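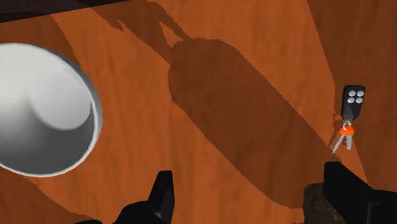 Department of History and International Relations

Week 2 handout: who gets the river? Treaties over shared water

Hi all. A few of you emailed after the first session to say the reading was heavy going, so I've written up my notes in plainer words than I used in the room. Read them alongside chapter three, and bring your map.

Where we got to last time

We finished on the difference between a border that runs along a river and a border that cuts across one. I rushed it, sorry! Along the river, both countries look at the same stretch of water and argue about fishing, bridges and which bank is moving. Across the river, one country is upstream and the other has to take what comes down. Most of the bitter quarrels we'll look at this term are the second kind.

The upstream argument is simple enough. It rains on my land, so it's my water until it leaves. You'll see this called absolute territorial sovereignty, and there was a well-known American legal opinion in 1895 (the Harmon opinion, about the Rio Grande) that put it very bluntly. The funny thing is that the United States signed a treaty sharing that same water with Mexico in 1906. Keep that in mind whenever a government tells you its legal position leaves no room to move.

The downstream argument is that the river should arrive the way it always has, same amount and same quality. Taken all the way, it would stop anyone upstream from building so much as a mill. What most lawyers work with now sits somewhere in between, and the phrase to learn is "equitable and reasonable utilization". It's in the 1997 UN Watercourses Convention. I'll want you to be able to say what it means without using any of those three words.

Our practice case

For the tutorials we're using the Altora basin, which you'll keep for the whole term, so get fond of it. The Altora rises in Wuneck, which is hilly and short of cash and would love to sell power. It crosses into Ikonen, which is flat, grows most of the region's grain and has been irrigating for as long as anyone has kept records. The dam Wuneck wants to build is at Zundo, 17 kilometres above the border.

The draft treaty in your pack has 66 articles. Please don't read them all! Read the preamble, then the part on notification, then the part on disputes, and skim the rest with a pencil. Maricica Dobre drafted the pack and used to teach this unit, and she has hidden a couple of contradictions in it. Article 12 and the second annex are worth putting side by side — I'll say no more than that.

A word on notification, which most people skip. It sounds like paperwork, one country writing to another to say what it plans to build. But look at what the letter does. Once Wuneck has written, Ikonen has a set time to answer, and in the meantime Wuneck is meant to hold off. So there's a real fight over when the letter counts as sent, and how much detail it has to have in it. A foreign ministry that wants to slow things down will ask for more data. One that wants to hurry will send a thin letter early and start the clock.

Also watch the difference between consulting and agreeing. A duty to consult doesn't give anyone a veto, though you'd never know it from the speeches ministers make at home.

For next time

Ikonen people, write me one page on what you would ask for in return for accepting the dam. Wuneck people, one page on what you could give up and still get your power station built. Don't show the other side. If you missed the draw for sides, email me and I'll put you wherever we're short.

The background reading is pages 69 to 127 of the course reader. The old newspaper pieces near the end are optional, but they're good fun and you'll pick up how each government talked to its own voters (very differently from how it talked to the neighbours).

Essay topics go up in February. If you already know you want to write on the Mekong or the Columbia, tell me early, as the library only has one copy of the better book on each.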